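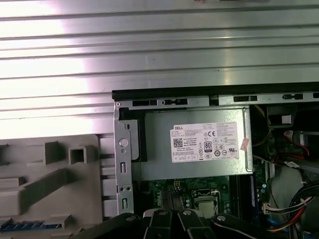
The Pavilion Will Be Lovely. Where Does It Go Afterward?

By Angharad Prosser
2025-08-04

We use cookies to improve your visit. Manage preferences | Accept

The Wedelside Exposition has held another planning meeting for its participants, and I can report that the lanyards were excellent. Delegates got a tote bag, a boxed lunch and a 70-page guide to the visual identity of the site, including the correct distance between the logo and anything that might embarrass it.

What they didn't get was a plan for the day after closing. I have been going to these gatherings long enough to know that the day after closing is considered bad manners, like asking a bride about the lease.

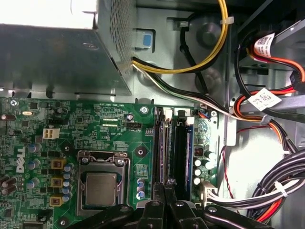

The legacy slide

Every expo has one. Wedelside's came up at the end of the second afternoon and showed a family strolling past a fountain where the Hatgate parking lot is now. It stayed on screen for less time than the slide about shuttle buses. The site will hold 22 pavilions. When I asked how many had a buyer, a tenant or even a polite inquiry, I was told the question was "very much part of the conversation."

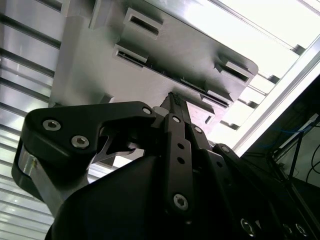 Photo: Sketance

I don't want to be the grouch at the fair. I like fairs. I like eating a strange dumpling at eleven in the morning and learning about another country's railroads. But a building that costs as much as a school ought to have a second job lined up before the ribbon is cut – and the organizers ought to put that in the contract, next to the logo rules.

The design firm Karunaratne proposed exactly that in February: bolted frames, standard panels, everything sold on in pieces. The idea was praised warmly and sent to a working group, where I assume it is being kept comfortable.

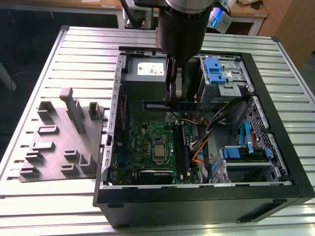
Who pays if a pavilion is still standing a year after the expo closes?

Under the current participant agreement, the country that built it pays for the first 17 weeks. After that the bill goes to the city.

I live in the city. I'd like my tote bag back in cash.

Comments

Iulian Avram
I worked at the last one. Our "permanent garden" was gravel by spring. Nice gravel, though.

hatgate_resident
Where are we supposed to park?

M.
The dumplings alone justify it. Leave the dumplings out of this.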